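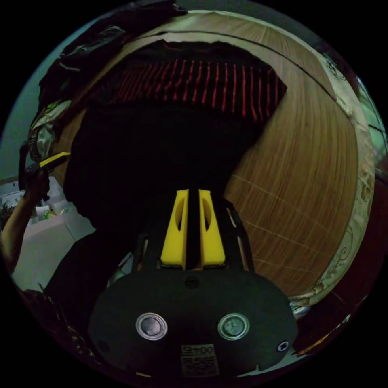 Hand gripper, December, evening session

Continued from the page with the broken spring. Present: me (Žydrūnas), Vija until she had to catch the bus, and Triin for the last part. Jaanus wrote in the morning that he will come next time and will bring back the small torque driver.

State at the beginning. The gripper was assembled with the new slide. The yellow fingers were in the black mounts and the wide camera was connected. Open points from last time were the play in the left finger, the trigger that returns too slowly, and the cable that gets in the way of the hand. I wanted to close the first two today and leave the cable.

Play in the fingers

Last week I measured the play at the tip and blamed the finger. I took both fingers out and exchanged them, left to right. The play stayed on the left side. So the finger is good and the mount is the guilty one. I should have done this exchange on the first evening, it takes a few minutes and it would have saved me one useless print of a finger.

The mount sits on the slide with two screws. One of them was tight, the other one I could turn with almost no force. The thread in the insert was damaged, probably from my own hand when I put it together in a hurry. I heated the insert, pulled it out, and put in a new one from Jaanus's box (I owe him one bag of these). While it was cooling I cleaned the slide.

After assembly the left finger still moves a little if I push hard from the side, but when I hold it by the handle and close on something normal I cannot feel it. Vija tried it too and she says it is better than the right one now. I do not agree, but the difference is small and I stopped there.

Note for the drawing: the insert hole should be deeper. The insert stands a little proud of the surface and the mount does not lie flat. For now I filed it. Please do not print more mounts from the old file. The corrected file is on the shared disk under the same name with the letter b at the end.

Trigger return

We have three springs from the Stoltitz assortment that fit by diameter. The thin one is what we had, and it returns the trigger only if the gripper is held upright. The thick one returns very well, but after a short time my finger was tired, and Vija, who has smaller hands, did not want to continue with it at all. The middle one is a compromise. I did 100 closings with it without a break, and at the end the fingers opened in the same way as at the start. My hand was a bit stiff, my hand is not the part under test.

One more thing I noticed in this. If I release the trigger very fast, the fingers bounce once at the end of travel before they stay open. One can hear it as a double click. In the recording this will look like a small closing which I did not do. Triin proposed a piece of felt at the end stop. We had no felt, so I put a small strip of rubber from an old bicycle tube. The second click has gone, but the fingers now open a little less than before. I will measure it when I have the caliper that works.

Oval openings

Question from Elīna (she asked it in the group and I promised to answer here). Why keep the long oval cut-outs in the fingers when we have so much trouble with stiffness? My answer is that the cut-out lets the face give a little when it meets cloth or something with an uneven surface. The old closed fingers held a wooden block very nicely and let a folded sleeve slip. If she wants to try a shorter oval, I am not against it, only please change one thing at a time. The outer size must stay the same or it will not go into the mount.

Cloth

After the trigger we worked on cloth, dark and striped. Things I wrote down while doing it:

— Black fabric is difficult for my eyes in the camera view. In weak light I can hardly see a fold in it. I feel in the hand that I have something, but in the picture I cannot say where the edge is. The stripes are much better, the fold can be followed along the red lines.

— With thin cloth it is better to come with the fingers almost closed and push down lightly, then close. If they are fully open they push the cloth away in front of them.

— With thick cloth the opposite. Open wide, go down on both sides of the fold, close slowly.

— When I turn the wrist too far, the cable pulls at the handle. I said I will leave the cable for today, but this is now the first thing on the list.

Triin has the habit of pulling the cloth up immediately after closing. I have the habit of waiting. We should agree on one way, otherwise half of the data will have a pause and the other half will not. Until we talk with Jaanus I suggest to wait a short moment, long enough that one can see in the picture that the fingers have stopped.

Recording

The longest run gave 3681 frames. I looked through it quickly on the laptop, not every frame. The start is good. In the middle there is a piece where the exposure goes up and down, I think when the view turns from the dark cloth toward a bright part of the room and back. Vududen (the laptop, not the server) wrote the file without complaint this time, so the new cable to the disk was worth the money.

I would like to fix the exposure by hand, but then one half of the view will be either too bright or too dark. The lens sees nearly everything, also things I would prefer it does not see. Maybe a lamp over the working place is simpler than any setting. Elīna mentioned that there is a lamp with an arm in the Seltdale storage, the one with the bent clamp. I can repair the clamp.

Labels. The unit has the sticker 0042 on the base plate, with the square code under the number. The sticker is near the fittings, and it is in view all the time, so we can always find later which unit made the recording. I like this and want to do the same with the next unit. Please do not put the sticker on the handle like on the first prototype, it came off from the hand after some days. Whoever prints the next sheet, leave the white margin, my scanner program does not find the code without it.

Small things

The screw with the star head at the side of the plate needs a driver which is not in the drawer where it should be. I used the one from my own bag. If you have the workshop one at home, please bring it.

The Kairys glue does not hold on the black plastic. I tried on a waste piece, let it stay overnight, and it came off clean in one movement. Do not use it for the cable holder. Vija has a two-part glue that she trusts.

I moved the spare fingers to the flat box with the lid. They were together with the files and one got a scratch on its face. It is still usable for practice, I marked it with a P.

For next time

Cable first. My idea is to lead it along the back of the handle and fix it at 2 points, with a loop at the wrist big enough for a full turn. Jaanus will say that the loop catches on everything. He is possibly right, so I will make it with cable ties before I print any holder.

Measure the opening with the rubber strip in place, and compare with the value in the drawing.

Put in the middle spring in the second unit as well, and write the spring number on the inside of the cover. Today I had to guess what I used in November.

Try the lamp. Same cloth, same person, one run with and one without.

Ask Triin for her list of grips that failed. She wrote it on paper and took the paper home.

Closed the room at 21:40. The soldering station was off, the heater also. Batteries are charging on the shelf in the metal box, somebody should take them off in the morning.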